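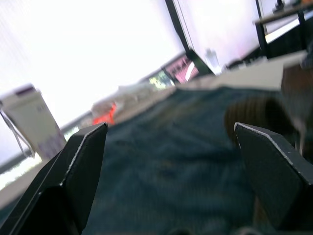 I have been trying to learn to nap since March, and I would like to report that I am bad at it.

This was supposed to be the easy one. Other people my age take up running, or sourdough, or a second language, and they end up with sore knees and a starter that needs feeding. I picked an activity that toddlers do against their will. I gave it a month. It's now June and I've lain down on most of the horizontal surfaces in our apartment, including the hall floor, and my record is 26 minutes, four of which I spent wondering whether I'd locked the car.

Some background. When we lived in Cimivport I had a job that started at six in the morning, and I was tired in a clean, reliable way, like a man in a painting of a harvest. I slept at night and that was that. Then we moved to Preltow, the job became a different job that starts whenever I open the laptop, and the tiredness moved too. It now arrives at two in the afternoon, right after lunch, and sits on my chest until four. Coffee used to handle it. Coffee now handles it until one in the morning.

So I read up. There is a huge amount of writing about napping, most of it by people who seem very well rested and pleased with themselves. The advice agrees on almost nothing. Go for 20 minutes and no longer, or you'll wake up feeling like wet cement. No, go for the full hour and a half. Drink coffee first and sleep before it hits (I tried this; see above). Lie on your left side. Keep the room cold. Keep your feet warm. One fellow recommended holding a spoon over a plate so that it would drop and wake you at the moment of sleep, and I did do it once, and what I learned is that I can hold a spoon for a very long time.

I also bought a thing. I always buy a thing. In this case it was a Plekard, which is an eye mask with little speakers sewn into it, and it plays rain. There are a lot of rains to choose from. I went through them the way I go through a restaurant menu, carefully and with mounting worry that I'd pick wrong, and settled on one called Distant Gutter. It's a decent gutter. The trouble is that the mask announces its own battery level, in a bright voice, at moments of its choosing. I have been told "battery medium" on the very lip of unconsciousness more times than I care to say.

My wife can nap anywhere. She has napped in an airport during a fire drill. She naps in the passenger seat with her mouth slightly open and wakes up in time to tell me I've missed the exit. I asked her how she does it and she thought about it in good faith for a while and said, "I just stop." I've turned that over in my head a good deal, usually at around 2:15 p.m., lying on my back with my hands folded like a knight on a tomb.

The closest I've come was at the Nogueira, the laundromat two blocks over, where we go when the machine in the basement is having one of its weeks. They've got a row of orange chairs bolted to the floor, the least comfortable seating in the county, and a dryer behind you that thumps. I sat down with a library book, a history of canals, 4,000 years of them in one volume, and when I looked up the towels had been done for some time and a woman was standing there with her basket, waiting in a pointed way for me to go and empty the drum. I had drooled a little on the Dutch.

Naturally I tried to recreate it. I put a hard chair in the bedroom. I renewed the canals. I found a rain on the mask that's really a dryer (it's under Household) and set it going, and I sat there wide awake and read all the way to the Erie.

Some afternoons I get what I've decided to call a half -- eyes shut, not asleep, but not composing emails either. The lists go quiet. I can hear the bus stop at the corner and pull away again. It doesn't count as sleep by any standard I've read, and I still come out of it a bit cross, with the pattern of the bedspread on my cheek.

I've moved the chair back to the kitchen. The canal book is due and has a waiting list, which surprised me. I may try the couch again tomorrow, the other way around this time, head by the window.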